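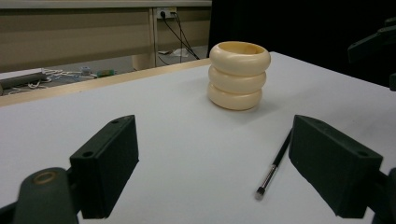 Most open days at robotics companies give you a coffee, a slide deck and a machine behind glass. Stineren gives you a pair of grippers. The company trains robot arms for small household jobs, and its teachers are people who do those jobs by hand, over and over, with the same kind of fingers the robot will have. The task on the white table when I visited sounded like nothing at all: pick up something long and thin, and stand it in a cup. The cup was a chubby cream thing, three fat rings stacked up like tires, and I was sure I'd manage it on my first try.

I needed 6 tries! Miroslava Pasichnyk, who runs the sessions, was very kind about it. "Everybody squeezes too hard," she told me. "You have to forget you own a wrist."

She's been at Stineren since March, after several years at Zirnum, and she moves with the grippers as if she were born holding them. One hand steadies, the other lifts, turns and lets go.

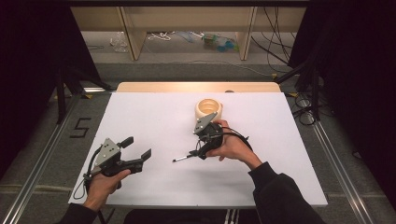 What she is after is variety. A robot that has only met one neat version of a job will freeze when the angle changes, so every attempt starts a little differently. The team had logged 1,234 attempts by the morning I came, and Pasichnyk likes the clumsy ones (mine included) nearly as much as the clean ones, as they show how people recover from a bad grip.

I could have watched all day. There's real suspense in seeing a skinny handle come up off the table at a slant, and a small cheer went around our group of 8 whenever somebody got one in. 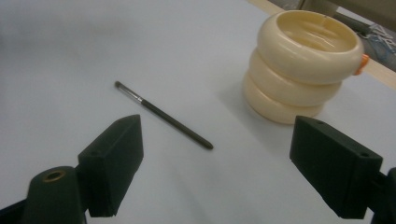 If you want to go

Stineren's next open day is Monday, September 2, 2024, in the Antoniuk building, second floor. Sessions last 3 hours, with a break for lunch at Wanetti downstairs. Wear sleeves you can push up, and ask for a turn early, before the line forms.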